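Our second month with the arm

I promised in the last post that I would write more often, and then I did not write for five weeks. I am sorry. The evening course takes more of my time than I expected, and in August my sister moved to a new apartment, so every free hour I was carrying boxes.

For those who are new: I am a student again, at my age, in the robotics evening course at the Cárdenas school in Soltdale. We are a small group. Most of the others have a technical job. I worked eleven years in the office of a bakery, so I have to read everything twice, first for the English and then for the meaning.

What we are doing now

The first month was theory and building. We put together the gripper from plates and brackets, and I learned that a screw which looks tight to me is not tight to Vilho Tikkanen, our teacher. He goes around with his own screwdriver and gives each one a quarter turn more. Now we are in the part which I was waiting for: the robot must learn to pick up things by watching how we do it.

One of us moves the arm by hand with a second, smaller arm, and the real one copies. The small camera at the wrist records everything. Then we do it again. And again. For our project we need 236 good recordings before the autumn break, and "good" means that the object is taken, carried and put down without a long stop in the middle. My long stops are famous already. I think too much when I am holding the handle.

The yellow one

Each pair could choose one object for the project. My partner is Boglárka Katona, who is much faster than me and also more brave, and she chose the soft yellow thing. In our notebook it is written as "banana", because it opens in two parts like a peel, but we still have small discussions about what it really is.

I wanted a hard cube. A cube has sides, and you know where to put the fingers. A soft thing changes its form when you press it, so the place where you wanted to hold it goes somewhere else. In our first week with it I dropped it so often that I started to say sorry to it, in my own language.

Then Boglárka said that we should try to take it at the bottom, where the two parts come together, and keep it standing up. I was against this. The place is narrow, and one of our fingers is thin at the end while the other is quite wide, so I was sure that the thing would turn around. But we tried it slowly, with Vilho standing behind us and saying nothing – he has a special way of saying nothing – and after this evening we decided to use only this grip.

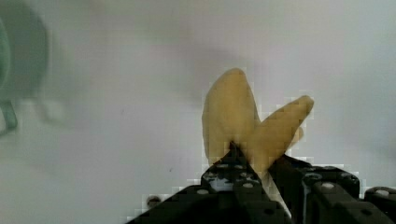

Things I have learned until now

The pointed finger has to go into the fold between the two parts. If I put it a little to the side, the yellow material slides away and I am holding only a corner. With the camera so near, the difference is easy to see on the screen, but with my own eyes from the chair I do not see it at all. So I have started to look more at the screen and less at the table. This feels wrong, like driving and looking only in the mirror.

Do not squeeze more when you are afraid. I did this for two weeks. The motor becomes warm, and the recording shows a jump which we later have to delete.

Write down the settings. We had a very nice evening with the closing value at 1296, and the next time somebody had changed it to 996 for a different object and we did not look. One hour lost. Now there is a paper on the wall with the name of each pair and their number, and I have made ours in red.

Also, save the files before you go to drink coffee.

What comes next

At the end of the course there is a small competition with the group from Flusham. Every team shows its robot taking its own object ten times, and the last two times the judges put the object in a place that you do not know before. I try not to think about these two times. The training program has to run 3000 steps on our recordings, and Vilho says that we can start it at six in the evening and go home to sleep. I do not believe that I will sleep.

We also need a name for the team. Boglárka wants "Bitetti", after the ice cream place across the street where we make most of our decisions. I have no better idea, so I think it will be Bitetti. If you have a suggestion, please write it in the comments before our next class, which starts at 6:30 p.m. as always, and I will bring the list with me.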